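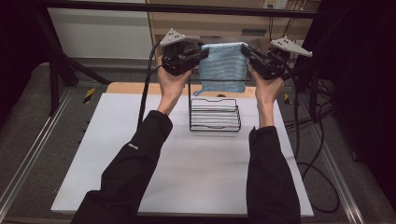

Courses > Running a Small Website > Week 6 handout

Week 6: Backups you can restore from

Hi all. I promised I'd write up Monday's session because I talked too fast and skipped half the board. Bring this with you to the lab, you'll want the checklist near the end.

We started with what a website is made of, as far as backups are concerned. There are 2 parts. One is the files: your theme, your plugins, every picture you ever uploaded. The other is the database, where your posts, comments, user accounts and settings live. If you only download the files over FTP you have the shell of a site and none of the writing. I did exactly that with my first blog and lost a whole summer of posts (yes, I'm still a bit sore).

Dumping the database

Most hosts give you a database tool in the control panel. Pick your database, choose Export, leave the format on SQL, and save the file with the day in the name. My practice site, Pinwood, has 2,614 rows in its posts table, and the export takes a few seconds. Don't be surprised that the number is way bigger than your post count — every saved draft revision gets its own row too.

If the export stops partway, the file will usually end in the middle of a line. Open it in a text editor and scroll to the bottom. A complete dump normally closes with a few comment lines. Guilan Fu asked whether file size is enough of a check. It helps, but I'd still look at the bottom.

Copying the files

Zip the folder on the server first, then download the zip. Thousands of little files one by one will take forever! On our class host, Kasholm, you get 70 backup slots per account and the oldest one gets thrown out when you go past that. So if you run an hourly backup, your history is under three days long. Daily is plenty for nearly everybody in this class.

Where to keep them

Somewhere other than the server. A backup sitting in the same account as the site goes down with the account. I keep one copy on my laptop and one with a separate storage service, and the config file (it has your database password in it!) never goes in a public folder.

Lab checklist

- Export the practice database
- Zip and download the site folder
- Make a new, empty database
- Import the dump into it
- Edit the config file so it points at the new database
- Load the front page, then log in, then open an old post with pictures

The lab is out of 100 points and most of those are for the restore half. If you get a blank page after the import, check the table prefix in the config file before you touch anything else.

For next week read the Janssen chapter on scheduled tasks. Skip the part on mail servers, we'll get there later.

3 comments

Montserrat Carrasco
My import fails because the file is too big for the upload form. Is there a way around it?

Shengli Liang
@Montserrat try the gzip option when you export, mine shrank a lot and went right in.

Xiaoyan Yin
Table prefix! That was it. Thank you.

Share this page (2)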